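# Sim demonstrations for plate handling – how many, and how varied?

**fetia_bench**
Posted Saturday, May 7, 2022

I'm putting together a set of demonstrations for a plate-moving policy and would like a sanity check before I burn more compute. The task is simple enough: pick a 96-well plate out of one station, carry it across the bench, set it down in another. Everything is in simulation for now. The real cell won't be free until December.

So far I have 3000 episodes, all scripted. A planner picks the path, the gripper closes on the plate, and I log joint angles, gripper width and one overhead view at 10 frames a second. The bench layout is a copy of our real one, with the nests and stations at their measured positions.
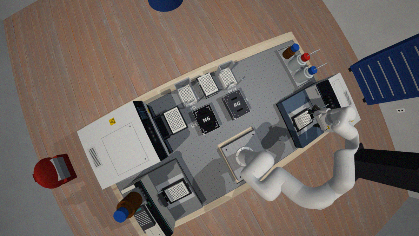
Training looks fine on paper. Loss goes down and the held-out episodes replay well. But if I shift a nest by 30 mm and run the policy, it goes to where the nest used to be and closes on nothing. I tried adding noise to the joint readings and it made no difference that I could see.

Do I need more episodes, or different ones? And is there any point in recording some by hand with a controller when the scripted ones are so much cheaper? I'm using the Drandum recorder if that matters.

---

**macaraeg_tom**

Different ones. If every nest is in the same spot in all of your episodes, the policy has no reason to look at the camera. It can get the right answer from the joint angles alone, so that's what it learns. You could record ten times as many and get the same behaviour.

What I'd change, in this order:

1. Randomize the position and rotation of the pick and place stations every episode. Start with a small range and widen it.
2. Randomize the arm's starting pose. A lot of scripted sets begin from one home position and the policy falls over anywhere else.
3. Vary the lighting and the colour of the bench top and floor.
4. Add recovery episodes. Have the script stop a bit off to one side of the plate, then correct and carry on.

Also hold out by layout, not by episode. Your held-out set has the same layout as your training set, so it was never going to show you the problem.

On the overhead view – it's good for getting across the bench but weak for the last few centimetres, particularly when the gripper is in close beside the plate and hides the edge of it. A wrist camera would help more than another thousand episodes. If the Drandum recorder is like the version I used, a second camera stream has to be switched on before you create the dataset. You can't add it to an existing one, so do it before you re-record.

---

**sturine user**

just use Sturine, it does the randomizing for you. we had ours going in 14 days

---

**prairie_automation**

Agree with most of the long answer above. I'd go easy on the lighting until the positions are sorted, or you won't know which change did what.

For the by-hand question, yes, do some, but not many. We mixed a couple of hundred controller episodes in with our scripted ones and the grasping got noticeably better. People slow down near the plate and line up twice. A planner never does that. Keep them labelled separately so you can change the mix later.

Two things to check in your data first:

- Trim the idle frames at the start and end. If the arm sits still while the recorder warms up, the policy learns to sit still.
- Throw out episodes where the plate ends up crooked in the nest. Our script marked them as successes because the plate centre was within tolerance, and we had to go back through the whole set.

---

**fetia_bench**

Thanks. I've held out by layout and the score is terrible, so that explains that. Re-recording with random nest positions and a wrist camera this week. Will try the controller episodes after.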